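The Woman Who Reads the Bottoms of Bottles

August 2022

She has asked me to leave her name out, on the grounds that people in the building already leave bottles outside her door and she doesn't want them mailed. For 2 years she has looked after the drink bottles at Pastmont, the old shirt factory in Damen where 30 small outfits now rent rooms, drink things, and abandon the containers on any flat surface.

The scheme is called Pletau. I asked what it stands for and she said it was the brand of the first bin they bought, and the label wouldn't come off.

We met on the second floor, at a folding table with a sink behind it. She had coffee. I had been advised by the front desk to bring a drink in a bottle, "as a courtesy," and did, and she watched me finish it with more attention than I'm used to.

"Green ones are a nuisance," she said, when I put it down. Mine was green. Clear plastic sells. Green plastic goes in its own sack and waits until there's enough of it to interest anybody, and the bottles with the bubbly texture are, in her opinion, the worst of the lot, as the bumps hold on to syrup and then to fluff. She won't say the brand out loud. She calls it "lemon-lime," like a woman avoiding the name of an ex.

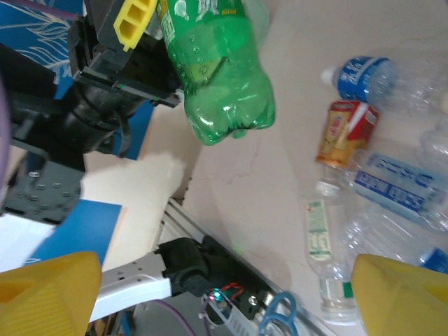 Cap on or cap off

We got to caps sooner than I'd hoped. Her rule is empty it, squash it, cap back on. The man who drives for Moon, the firm that collects the sacks, used to want caps off. Then Moon got a new baler and wanted them on, and she spent an October changing all the signs, and half the building still does it the old way out of what she describes as loyalty.

"A loose cap goes everywhere," she said. "It goes under the fridge. It goes down the drain. I've stepped on them in socks."

Why was she in socks?

"It was a long evening."

Moon takes sacks that are at least 4000 grams, or it leaves them on the dock with a pink slip. She owns a luggage scale for this reason and hangs each sack from it in the stairwell. It takes a lot of bottles to make that weight. When people ask her how many, she tells them to drink up and find out.

Her other rule is that nothing goes in the sack that still sloshes. She picks a bottle up and tips it next to her ear, and she's right often enough that I stopped checking. Juice is the one she minds. Water left in a bottle is only heavy, while juice left in a bottle over a warm weekend will introduce itself to the whole floor.

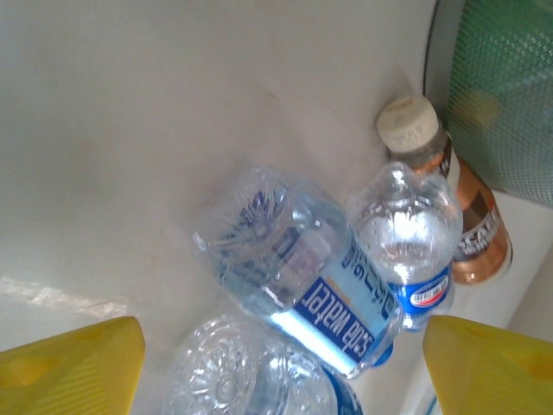 Labels are where she and the rest of the building part company. Moon doesn't care if they stay on. She takes them off anyway when she has time, slitting each one down the side with a letter opener, and will defend this at some length. Without labels you can see what's in there. With them, everything looks like a different drink, and people make up categories. Somebody once put out a separate bag for anything fizzy. She reads them before they go, too. A pale blue one that says "soda water" in small white letters, with the rest in a script she can't read, held us up for a good minute while she wondered what the other part was promising. She likes the base of that kind as well, the molded star. "That's so it doesn't fall over," she said, in a room where most things had.

I asked whether the bins themselves made a difference. She said the only thing that ever worked was keeping the trash bin away from the bottles, up against a wall, with a colored bag in it so it looks like it's for something else. A green bag, if they have them. People will still drop wrappers in with the bottles, and bottles in with the wrappers, but at least they have to walk.

Then there is the matter of sorting on the floor. She is for it. You spread everything out where you can see it, caps and all, and pull the green ones first, then the flat ones, then whatever had juice in it. Tables are too small, and things roll off them and have to be chased.

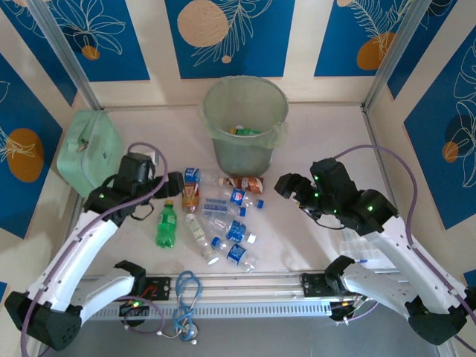 One tenant on the third floor told me the spreading-out stage is the part everybody could do without, and that a sack gets sorted just as well by reaching in. I passed this along. She asked if that tenant had ever reached in.

The budget for all this is $26 a month, most of it sacks. She buys the gloves herself, after a disagreement with the office about what counts as a good glove. Moon pays by weight, and the money goes into an envelope that gets emptied on coffee filters.

I wanted to know if she'd stopped buying bottled drinks. She gave me a look.

"I like a cold one with my lunch," she said. "I take the label off first."

She had my green bottle in her hand by then. She tipped it by her ear, took it over to the sink, and poured out what I'd have sworn wasn't there. The sacks go down to the dock before eight, she said, and if I was taking the stairs anyway I could carry one.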